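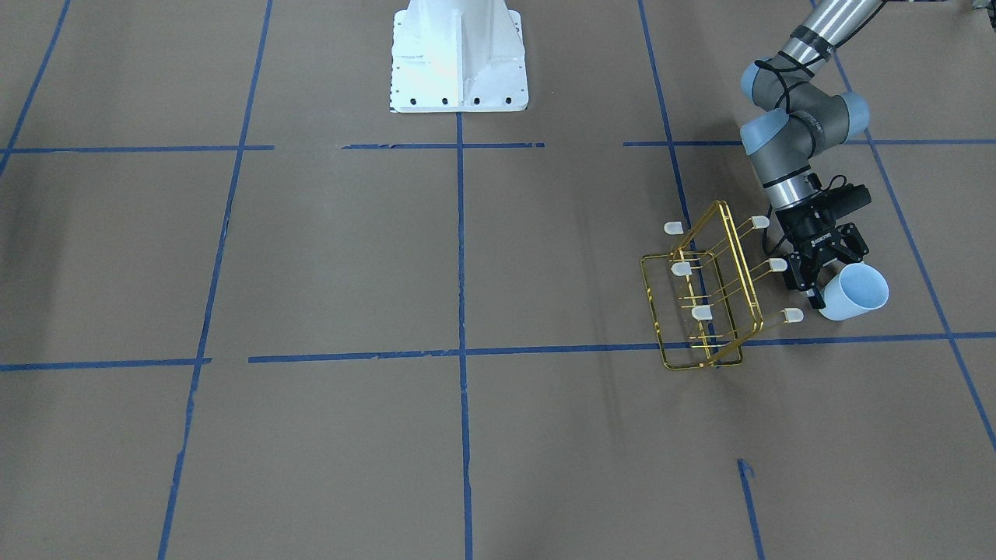 What Is a Watershed?

Pour a glass of water on a driveway and watch where it goes. It does not stay in one spot. It finds the lowest way down, even if the driveway looks flat to you. Rain does the same thing when it lands on a hill, a roof, a farm field or a street.

A watershed is all the land that sends its water to the same place. That place might be a creek, a lake, a river or the ocean. Everybody lives in a watershed, including people in the middle of a big city and people in the desert.

Where does one watershed stop?

The edge of a watershed is called a divide. It is a line of high ground. Rain that falls on one side of the line runs one way, and rain that falls on the other side runs the other way. Some divides are mountain ridges. Others are so low that you could ride a bike across one and never feel it.

Think about the roof of a house with a peak in the middle. Rain on the front half runs to the front gutter. Rain on the back half runs to the back gutter. The peak is the divide, and each half of the roof is its own tiny watershed.

Big ones and small ones

Small watersheds fit inside bigger ones. A ditch behind a school has a watershed. The ditch runs into a creek, so the land around the ditch is part of the creek's watershed too. The creek runs into a river, and the river's watershed holds all of it.

Rarkinley Creek is a good creek to learn from, as it is short. From its first spring to its mouth it is 7 miles long. It starts in a wet meadow, goes past farms, runs under a road in a pipe called a culvert, and then passes behind houses before it meets a larger stream. Three smaller streams join it on the way. All the land that drains to those three streams belongs to the Rarkinley watershed.

What the water picks up

Water moving over land carries things with it. Some are natural, like leaves, sand and bits of soil. Some come from people: oil that dripped from a car, fertilizer from a lawn, dog waste, candy wrappers. Water that runs over the ground this way is called runoff.

In many towns, the drains along the street do not go to a treatment plant. They go straight to the nearest creek – with whatever is in the water. That is why you sometimes see a fish painted next to a storm drain.

Hard surfaces such as parking lots make more runoff. The rain cannot soak in, so it rushes off all at once. The creek rises fast and can wash away its own banks. The mud makes the water cloudy, and it can cover the gravel where some fish lay their eggs.

What soil and plants do

When rain falls on a forest or a meadow, a lot of it sinks into the ground. Roots hold the soil in place. Some of the water is taken up by plants, and some moves slowly underground and comes out in a creek days or even months later. This is one reason a creek can keep flowing when it has not rained for weeks.

Wetlands are a big help. A wetland is land that is soaked or covered with water for at least part of the year. Marshes and swamps are wetlands. They slow the water down, and the dirt in it settles to the bottom.

Strips of trees and shrubs beside a creek are called buffers. They shade the water and keep it cool. At one farm on Rarkinley Creek, a buffer was planted that is 30 feet wide. Wouter Wouters, who owns the farm, put in 61 young trees, mostly willow and sycamore. Each tree got a plastic tube around its trunk so deer would not eat the bark. In January the trees look like sticks, but their roots are still holding the bank.

Make a paper watershed

You need one sheet of stiff paper, washable markers, a tray and a spray bottle of water.

1. Crumple the paper into a ball. Open it part of the way, so it still has peaks and valleys, and set it on the tray.
2. Color along the highest ridges with a blue marker. These are your divides.
3. Color a few spots lower down in brown for bare soil and red for spilled oil.
4. Spray the ridges lightly and keep spraying until the water starts to run.

Look at where the colors went. Find a valley where red and brown ended up together. Then follow it back uphill to see which land drains into it.

Words to know

Buffer: a strip of plants along the edge of a creek, river or lake.
Culvert: a pipe that carries water under a road.
Divide: the high ground between two watersheds.
Runoff: water that flows over the land and does not soak in.
Wetland: land that is soaked or covered with water for at least part of the year.

Page last updated 2025-09-25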